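Desk arm inspection checklist, Dorngate shared workshop
Bench 2, November check

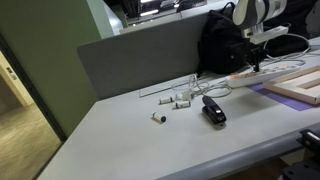

Photo: Aurelia Sutter / Dorngate workshop pages

Checked by Balthasar Hauser, comments by both of us. Go through it top to bottom before the arm gets power. Mark each line OK, FIX or N/A and write a comment if it is anything but OK.

POWER OFF

1. Arm mount tight, no play when pushed by hand.
OK. Bolts marked with paint pen so we can see if they creep.

2. Gripper bracket screws.
FIX. One screw turned a quarter before it bit. Refitted with thread lock, check again after 5 hours of running.

3. Gripper fingers open and close freely by hand.
OK. Slight drag at the last bit of travel, same as last time.

4. Bands and ties on the arm links sound, nothing snagging at the joints.
OK. Move each joint to both ends while you look. Aurelia found a tie with a sharp tail and trimmed it.

5. Power strip, sockets and leads.
FIX. The strip is on the desk and the gripper can come down over it. We want it under the desk or on the partition, on its own bracket. Until then the lower height limit stays on in Plenik, no exceptions.

6. Leads out of the arm's path.
FIX. Grey cables run across the desk from the strip. Clip them along the back. The loose white cable wants coiling and putting away unless it is part of the job.

7. Bags and coats off the desk.
FIX. Backpack against the partition. Hooks are by the lockers. A strap in the gripper is a bad afternoon for someone.

8. Small parts and stationery.
Stapler goes back in the drawer. The white cylinders can stay out, they are the test pieces for the Gustalix pick routine.

9. Clear sheet.
Lying flat on the desk behind the cable and hard to see. Put tape on the edges – one strip per side will do.

POWER ON

10. Emergency stop cuts the arm from standing and from sitting.
OK. Tried 3 times each.

11. Speed limit set to 60 per cent or lower for new routines.
OK.

12. Homing run, one person at the stop, no hands over the desk.
OK. Slight tick from the base at the start of the move. Lüthi gearbox notes say to grease it, so that is on the list.

13. Doorway kept clear and people told before a run.
OK.

Result: not released for unattended running. Supervised use only, at the reduced height, until 2, 5, 6 and 7 are closed. Balthasar has the bracket for the strip on order – Aurelia will do the clips.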